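Cordeiro open day, May 17, 2025
Posted in: Visits

I should say up front that I don't trust open days. A factory that wants you to look around has swept the floor first, and the Cordeiro tile works had swept very well. Still, Madalena Garcia had been on at me since March to go, the train fare was cheap, and I have a bathroom to retile.

You sign in at a trestle table and get a sticker in one of three colours. Mine was green, which meant the second group, which meant standing in a courtyard for a good while with a paper cup of coffee. The brochure says the works has 946 glaze recipes on file. I asked our guide, Duarte Magalhães, how many of those they sell. He said a great many were "historical". I took that to mean you can't buy them.

The clay shed was the best part. Duarte let us handle a slab and explained how much a tile shrinks between pressing and firing, and why the corners lift if it dries too quickly. He clearly knows his trade and got more interesting the further he drifted from the script. An older man in our group, Valter Amaral, had laid tile for most of his life and kept asking about seconds. Where do they go? Are they crushed, or sold under another name? He got a friendly answer that didn't tell him either way.

The kiln hall was less convincing. The brochure makes much of the new kiln, a Hoken, and of the fuel it saves. Compared with what? The panel on the wall had a nice green bar beside a nice grey bar and no units on either. I asked, and was told someone would email me. No one has.

Then the painting room, where two women were doing borders by hand behind a rope. Lovely work. The labels in the shop next door say "hand finished", though, and I'd want to know how much of the colour is printed before a brush comes near it. Carolina Paiva, who runs the shop, was straight with me about this: on the cheaper range, most of it. I liked her for that, and I bought a box.

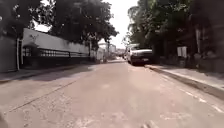 The box cost 137 euros, with no open day discount, and it weighed a ton by the time I reached the station. If you go, bring a trolley or pay for delivery. Skip the film in the upstairs room too, unless you enjoy slow music over shots of hands.

Would I go back? For the clay shed, yes, and on an ordinary working day if they'd have me. Madalena says I'm impossible and that the tiles are beautiful. The tiles are fine. One was chipped, and I've written to Carolina about it.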